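Cliltow Annex - Waiting Area and Linen Check

Print this page | E-mail this page

Checklist w/ comments, July round. Room 3, row seating along the white wall.
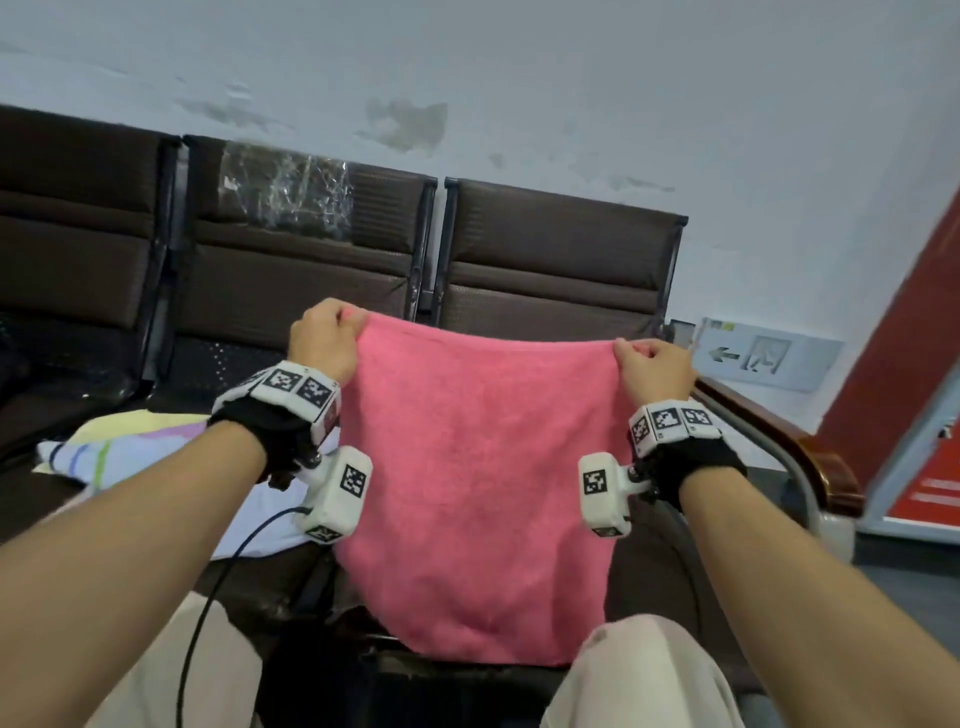 Front desk asked again whether the towels can go back to being folded in the laundry room, the chairs are for people and folks coming in at 8 have nowhere to put a coat down. Fair. See item 6.

WALLS / CEILING

1. Wall surface above chairs - FAIL. Gray water stains, paint peeling in patches. Worst part is right over the seating. Needs a moisture reading before anyone paints. Work order 3044 was for this wall, can't find that it was ever closed. Resubmit.

2. Loose paint - FAIL. Scrape and bag the flakes, keep them off the linens. Do it after hours.

3. Ceiling - not checked, no ladder on the cart. Next round.

EXIT / SIGNS

4. Emergency exit sign - OK for mounting and direction. Arrow left, running figure, matches the floor plan. Backup battery NOT tested, key to the test switch is at Stokport. Ask for a copy of the key, this is the second round w/o it.

5. Path to exit - OK. Walked it both ways. Keep carts out of it.

SEATING

6. Chairs used for linens - COMMENT. Striped cloth folded on one seat, pale blue one spread out next to it. Not a violation by itself but clean linens shouldnt sit on public seats, and definitely not under a wall that sheds paint. Move folding to the long table in the back. If the table is full use the Tam cart, bottom shelf stays empty.

7. Plastic wrap - FAIL, minor. Clear plastic crumpled over one chair back. Trash it. Slip hazard once it's on the floor, also small kids.

8. Backrests - OK. Brown padding, ribs wiped down, no splits found by hand. Dust in the grooves, use the soft brush not the stiff one.

9. Seat pans - OK. Perforated metal, crumbs get in the holes. Felt underneath for sharp edges, none.

10. Frames - OK w/ comment. Black metal. One bolt hand loose at the far end, tightened. Recheck next month. Replacement bolts are Amix part 355, bag is in the top drawer, almost out.

11. Armrests - OK. Wood top solid, curved metal support doesn't wobble.

LINENS

12. Towels, pink terry - hold each one up by the top corners, look at both sides, then fold. Checking for thin spots, pulled loops, frayed hems. Anything doubtful goes in the rag bin. Dont fold first and check after, we keep missing holes that way.

13. Paint flakes on linens - check every piece that sat on the chairs. Shake out, rewash if anything sticks. Yes that means the striped one and the blue one too.

14. Storage - closet count sheet says 520 pieces, last delivery not added in yet. Update sheet when the bags are unpacked.

15. Closet door - OK. Latch sticks, lift and push.

TO DO BEFORE NEXT ROUND

- wall: moisture reading, then scrape, then prime. In that order pls
- plastic off the chair, today
- exit sign test key from Stokport
- order bolts
- folding moved to back table, tell both shifts
- rag bin emptied, it was over the line agian

Overall: NOT PASSED on 1, 2, 7. Rest is pass or comment. Item 7 can be signed off on the spot, 1 and 2 need a recheck with the reading attached to the sheet. Copy goes in the blue binder, other copy to Cliltow office by 4 pm.

Print this page | E-mail this page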